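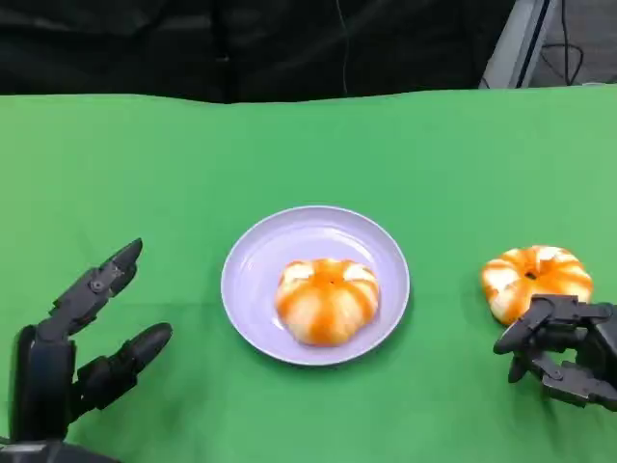
Lillaseo项目中期进展报告

致:Luik基金会传播研究资助处
提交人:Aliki Manolakis
提交日期:2024年10月20日
课题名称:社区消息应用与地方公共信息的可信度:以Jestthorpe镇为例

一、先说进度

按申请书的时间表,到这一期结束时,我们应当完成全部访谈、完成问卷第一轮,并交出一份初步的编码手册。实际情况是:问卷第一轮收齐了,编码手册有了第二稿,访谈还差一部分没有做。差的那部分集中在镇政府的信息专员和两家地方报纸的编辑,原因下文会讲。

申请书里有一句话,说本项目将“证明社区消息应用能够重建居民对地方公共信息的信任”。这句话是我写的,当时为了让评审一眼看懂我们想做什么。现在我请求在后续文件里把“证明”改成“检验”。手头的材料撑不起原来的说法,有一部分材料还和它相反。

二、Bora平台的数据:能用的和不能用的

Bora是Jestthorpe镇政府采用的消息应用,停水、修路、学校停课、议事会日程都从那里推送。平台运营方在立项阶段答应向我们提供后台数据,这是申请书里最吸引人的部分,也是目前让我最不放心的部分。

我们拿到的是汇总后的“触达率”和“互动率”。触达率的算法是消息推送到设备上就算一次,手机锁着屏放在抽屉里也算。互动率的算法我们问过不止一回,运营方的答复前后对不上:先说包括点开、转发和表情回应,后来又说停留时间过了某个门槛也算互动,门槛是多少不便透露。Gediminas Kivi把能找到的说明文档都比对过,他的意见是,在算法公开之前,互动率一列不应进入任何分析。我同意。

运营方每季度会给镇政府发一份漂亮的简报,曲线向上,配色喜人。简报里引用“居民信任度持续提升”的时候,后面跟着的就是互动率。点开一条停水通知,说明这家人要用水。把它当成信任,我不知道依据在哪里。我在访谈里把这份简报拿给几位居民看,有人看完问我:“那我点开来骂人,也算信任吗?”按照我们所知的算法,也算。

原始日志目前没有拿到。运营方的法务要求签署一份补充协议,其中一条规定,凡使用日志数据的论文须在投稿前送交对方“核对事实”。我们的理解是,核对事实和审稿之间的界线由谁来划,协议里没有写。Kenneth Dagdag起草了修改稿,把对方的权限限定为指出个人信息泄露的风险,并限定答复期限。对方至今没有表态。如果到11月底还没有结果,我倾向于放弃日志数据,方法部分会相应重写。放弃的代价不小,可是带着这样一条协议去发表,代价更大。

三、问卷第一轮

问卷由Rūta Sakalauskas负责。发放2000份,纸质和网络两种形式并行,地址由镇上的公开门牌名录抽取。回收情况比我预料的好,但我不想在这里报一个总的回收率就了事,因为两种形式回来的人差别很大。网络版的回答者年轻一些,安装Bora的比例高,对几乎每一个问题都给出偏正面的答案。纸质版的回答者年纪大,写在页边空白处的话很多,其中一些比选项有用。

把两种形式合在一起算平均数,会得到一个温和而乐观的结果。分开来看,网络版的回答者本来就是愿意用手机处理公共事务的人,他们对平台满意,很难说是平台造成的。这个自选择的问题在申请书里只写了一句话,评审专家当时也提醒过,我当时觉得加几个控制变量就能应付。现在看,控制变量解决不了,第二轮的设计必须改。

信任量表本身也有毛病。我们沿用了一套常见的题目,请居民用1到7分评价“您在多大程度上信任镇政府发布的信息”。试测时没有发现问题,正式发放后才看出来,很多人把“信任”理解为“准确”。停水通知说下午停水,下午真的停了,于是给高分。同一个人在后面的开放题里写道,镇政府从来不提为什么这条街老是停水。对这位居民来说,信息准确,隐瞒照旧,两样并不冲突,而我们的量表只接得住前一样。

Rūta建议第二轮把题目拆开,至少分成准确、完整、动机三个方面来问。我支持,但要提醒资助处,拆开之后,两轮之间就不能直接比较了。申请书许诺的“信任变化曲线”因此画不出来。我宁可少一条曲线。

四、访谈

访谈由Jouko Heinonen和我分头做。居民部分进展顺利,有几位受访者谈得很长,谈到后来已经和Bora没什么关系,讲的是镇上合并邮局、教堂通知栏被拆、老式社区简报停刊这些事。起初我把它们当作跑题,转写时还嫌费工夫。Jouko坚持全部保留。读过几遍之后,我承认他对:居民在评价一种新媒介的时候,拿来作比较的往往就是这些已经没有了的东西,而我们的提纲一句都没有问到。

教堂通知栏这件事值得多写几句。它原本挂在主街拐角,谁都可以往上钉纸条,丧事、找猫、合唱团招人、对议事会某项决定的抗议都贴在一起。通知栏撤掉以后,镇政府的说法是相关功能“已迁移至Bora”。可是Bora上只有机构账号能发布,居民只能回应。受访者里有人说得很直接:从前墙是大家的,现在墙在别人手机里。我们不打算拿这句话做标题,它太顺口,容易让读者以为问题已经说清楚了。过去那块通知栏也并非人人能用,有位受访者提到,她当年贴的一张纸第二天就被人揭掉了,至今不知道是谁揭的。怀旧的材料和平台简报一样,需要打折扣来读。

机构部分进展很慢。镇政府信息专员在春天答应接受访谈,随后改为书面答复,书面答复来了,里面有两段和Bora网站首页的介绍几乎一字不差。我们回信追问,没有下文。我不认为这里面一定有什么恶意,镇上负责信息的人手很少,写东西照抄供应商的文案是省事的办法。但这份答复不能当作访谈材料来用,只能当作文本来分析:一个公共机构如何借用供应商的语言来描述自己和居民的关系。Kenneth对此有兴趣,可能会单独写一篇短文。

报纸编辑方面,一家婉拒,另一家同意谈,条件是不录音。我们还在考虑。不录音意味着只能靠笔记,引用时要格外小心。

五、编码手册

第二稿有了,离能用还差一步。第一稿由我一个人写,类目偏多,边界也模糊,Gediminas和Rūta各自试编同一批文字稿,结果一致性很差。最差的是“信任”和“依赖”两个类目。一位受访者说“不看Bora就不知道哪天收垃圾”,我归入信任,他们两位都归入依赖,并且理由充分。回头检查申请书的理论部分,我发现自己从头到尾都没有把这两个概念分开过。引用的文献里有人分得很清楚,我读过,却没有用上。

第二稿减掉了一批类目,把“依赖”单列,另外加了“别无选择”一项。这一项是否会膨胀成什么都往里放的箩筐,我有担心。下一步由Jouko用没有参与过试编的文字稿再检验一次。他参加了访谈,对部分受访者有印象,严格来说不够独立,但小组就这么几个人,我们会在方法部分写明。

六、已经产出的文字

本期只有一篇会议短文,由Rūta和Gediminas合写,讨论触达类指标在公共传播评估中的滥用。短文没有使用Bora的数据,只讨论公开可见的评估文件里的写法。评审意见一份说论点清楚,一份说论点太清楚,建议多承认一些例外。两位作者正在改。

另外有一家行业通讯来约过稿,希望我们谈谈“小镇数字化的成功经验”。我回信说目前没有成功经验可谈,如果愿意登一篇讲指标如何误导人的文章,可以商量。对方没有再联系。

资助处在上一次来信中问到项目的“公众影响”。我能如实报告的是:在镇图书馆开过一次说明会,来的人不多,问题很好,其中有几位后来同意接受访谈。我不愿意把网站访问量写进来充数,理由和第二节一样,我们批评别人用点击当作信任,自己就不该拿点击当作影响。

七、经费

支出总体低于预算,主要是日志数据的存储和清洗费用还没有发生。转写费超支,原因是保留了那些原以为跑题的长访谈,校对也比预想的花时间。申请将未动用的一部分数据处理费调到转写和第二轮问卷的纸质邮寄,明细见附表。总额不变。

纸质邮寄这一项,我知道资助处曾建议全部改为网络问卷以节省开支。第三节已经说明两种形式收到的回答有多大差别。只做网络版,省下的是邮费,丢掉的是那些没有装Bora、也不打算装的居民,他们的看法对这个课题来说恐怕最要紧。

八、风险

日志协议谈不成,这一项可能性较高,对策见第二节。

机构访谈继续落空。若信息专员始终不谈,我们会改用议事会的公开会议记录和采购文件。采购文件里有一份当初选定Bora时的比较表,评分项目四个,和居民使用体验有关的一个也没有。仅凭一张表,不能推断当时的讨论里没有人提过居民,会议记录可能给出别的答案,所以先不下结论。

第三个风险在我们自己身上。项目开始时我们偏乐观,现在小组里的气氛明显转向怀疑,这份报告的语气大概也看得出来。怀疑同样会影响编码。Gediminas最近指出,我在新一批文字稿里把好几处中性的抱怨标成了“不信任”,有一处受访者只是嫌通知的铃声太响。这几处已经改回。为了防止同样的事情再发生,凡由我编码的部分,今后都由另一位成员复核,分歧留痕,不做口头协商后抹平的处理。

还有一点,Bora运营方近期宣布将改版,加入居民发帖功能。如果改版在第二轮问卷之前上线,两轮所面对的就不再是同一个平台。对方没有给出具体时间,我们也问不出来。改版公告里说新功能“回应了居民的呼声”,公告没有说明呼声是从哪里收集来的。就我们的访谈来看,居民确有类似的愿望,不过他们想要的多半是能追问镇政府,并且有人回答。能不能发帖和有没有人回答,要等上线之后分开来看。

九、下一阶段安排

11月:日志协议做最后一次沟通,结果以书面形式通知资助处;Jouko完成编码手册的检验;Rūta完成第二轮问卷的修订稿,送资助处备案。

其后:第二轮问卷发放,纸质版先寄;议事会会议记录与采购文件的收集和整理由Kenneth负责;不录音的编辑访谈是否接受,由小组讨论后决定,届时会说明理由。

暂不启动:申请书中列出的“面向其他城镇的推广手册”。现有结果不足以告诉任何一个镇应该怎么做,连Jestthorpe自己该怎么做,我们也还说不准。若资助处认为推广手册是不可缺少的交付物,请尽早告知,我们可以讨论用一份指标使用说明来替代,内容限于哪些数字不宜拿来代表信任,以及采购时可以向供应商提出哪些问题。

十、需要资助处答复的事项

是否同意将课题目标中的“证明”改为“检验”。

是否同意经费在科目之间的调整。

是否同意以指标使用说明替代推广手册,或将该项延后。

如果运营方直接与资助处联系,谈及数据协议或本项目的结论,请将往来内容转给我们一份。我没有根据认为他们会这样做,但协议谈判中对方两次提到与贵会“有过良好沟通”,我们对此不了解,希望能得到说明。

附件:编码手册第二稿;问卷第一轮说明及两种形式的分列结果;经费调整明细表;会议短文修改稿(请勿转发)。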